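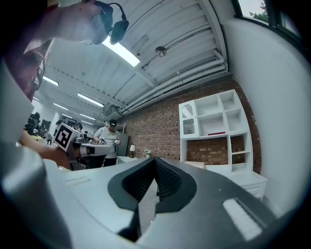 Visits > Road tech > Open days

The car park at Dollard's test ground outside Ernevness has 24 charging bays, and on the morning I went, four of them worked. I mention it because the open day was meant to show how well connected cars and roadside kit get along.

The pitch is simple enough. Boxes on lamp posts tell your car that the lights ahead are about to change, and your car tells you what speed to drive so you never have to stop. Dollard has 15 of these boxes on a loop of private road. I was driven round it twice in a Nuttall hatchback. On the first lap we got green all the way, very smooth. On the second the dashboard told us to do 50 while we sat at a red.

A software fault, said the driver, already fixed in the next version. The next version is due in March.

I asked what happens when the road has buses, cyclists and a lorry unloading on the corner. There is a trial planned for Bisside – a real town, with real junctions – but it depends on the council paying for the posts, and no one would tell me what a post costs.
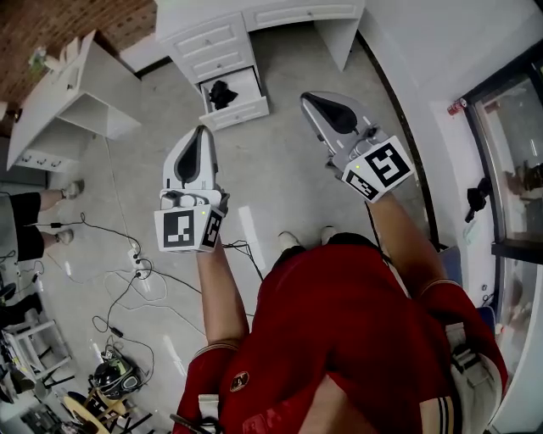 Aidan Mulcahy told our group that the price would fall once enough towns signed up, and that drivers on the loop had already saved fuel. How much fuel? He said the figures were being checked.

They may well be good figures. But the loop has no side roads, and every car on it is Dollard's own. The brochure promises 131 junctions – it doesn't say where, or by when.

Lunch was decent. I queued at three reds on the way home.

Recent visits
Nuttall's gearbox works, second look
Parking sensors at the Bisside depot
A day at the Ernevness tyre fair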